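# Looking after marble (and marble-look) benchtops

I've had a pale marble-look vanity for years now, and before that I rented a flat in Wamiscombe with the real thing in the kitchen, so I've made pretty much every mistake going. Red wine, lemon juice, a turmeric jar that went over while I was on the phone to Mum... all of it! My mate Sofia Barros kept asking me to write down what I do, so Sof, this one's for you.

## Work out what you've got

Real stone feels cold and heavy, and a drop of vinegar will etch it. Please don't do the vinegar test in the middle of the bench – pick a hidden corner. Printed and laminate surfaces don't mind vinegar at all, but they scratch, and no amount of sealer will help them.

## The weekly clean

1. Sweep off the crumbs with a dry microfibre cloth. Grit is what dulls the shine.
2. Mix a squirt of pH-neutral dish soap into 500 ml of warm water.
3. Wring your cloth out well, wipe along the bench and then rinse with plain water.
4. Dry it straight away with an old tea towel (I do this bit even when I'm knackered). 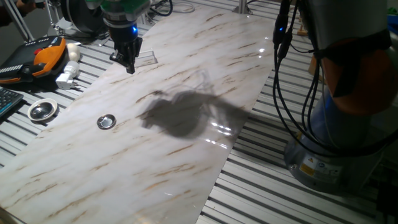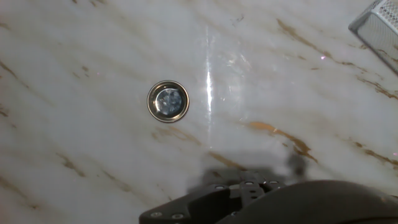
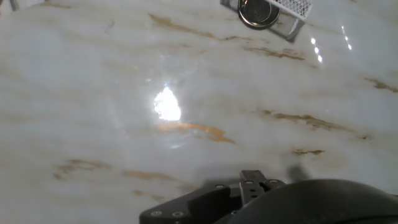 *Pale with brown and tan veining, and glossy enough to show every smear.*

## Stains on real stone

For oily marks I make a poultice from bicarb and water, mixed to the colour and thickness of peanut butter. Spread it over the stain, cover it with cling wrap and leave it overnight. Coffee usually takes me two goes. If you've got a dull ring from lemon or wine, that's an etch and bicarb won't budge it, so you'll want a polishing powder or a stonemason.

## Sealing

I reseal every January, when I've got the holidays and can leave the windows open. Wipe the sealer on, give it 5 minutes (check your bottle, they vary), then buff off every last bit. Any leftover sealer dries to a horrible haze – ask me how I know.

Belmiro Bastos, who did the stone in my old flat, told me to flick water on the bench to see if it's due. If it beads up, leave it for now. If it soaks in and goes dark, get the sealer out.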